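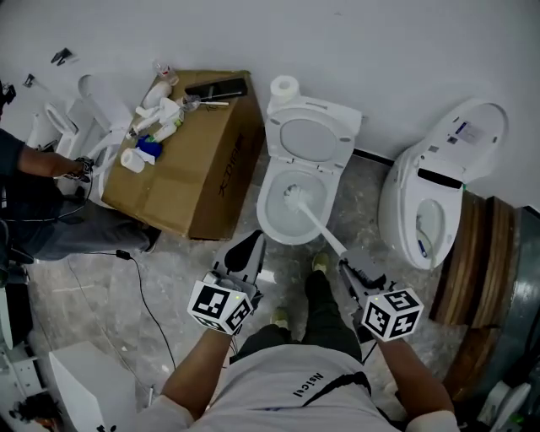 My sister maintains that a toilet brush is a dirty thing for moving dirt about, and that a household with any self-respect would throw it out and use a cloth and a pair of rubber gloves. She has maintained this at Christmas and at two christenings, and she rang me up to maintain it again when I let slip what I was writing about this month. I love her dearly and I think she is wrong, and as she doesn't have a column and I do, I shall take my time over telling you why.

I grew up in Stulbridge in a house with one lavatory and 13 stairs up to it, and the brush lived behind the door in a jam jar with an inch of disinfectant in the bottom. Everybody used it. You were expected to, as you were expected to wipe your feet, and I can't remember ever being told. My mother's view was that the bowl should be left as you would like to find it, and that a quick turn under the rim every morning saved a wretched hour on your knees later in the week. I have kept to that for most of my grown-up life (there was a bad patch in my twenties, when I lived above a shop and we all pretended it was somebody else's turn) and I still think it the soundest housekeeping advice I was ever given.

Where I do give my sister some ground is on the state of the brushes themselves. People will keep one for years! They scrub the bowl, drop the brush dripping into its pot, and leave it to stand in a puddle until next time, and then they wonder at the smell. Rinse it in the clean flush, trap the handle under the seat and let it drip while you do the basin. Tip out the pot now and again. When the bristles splay, buy another, and a plain white one will do nicely, so that you can see what you're dealing with.

I am less patient with the toilets that promise to do it all for you. A cousin put one in last October, with a heated seat and a lid that rises to greet you, and very comfortable it is too, I stayed a good deal longer than I needed to. But she had somehow got the notion that she was finished with cleaning, and by the new year there was a grey line at the water just as there would be in any other bowl. Out came the brush. I have asked her to ring my sister and tell her so.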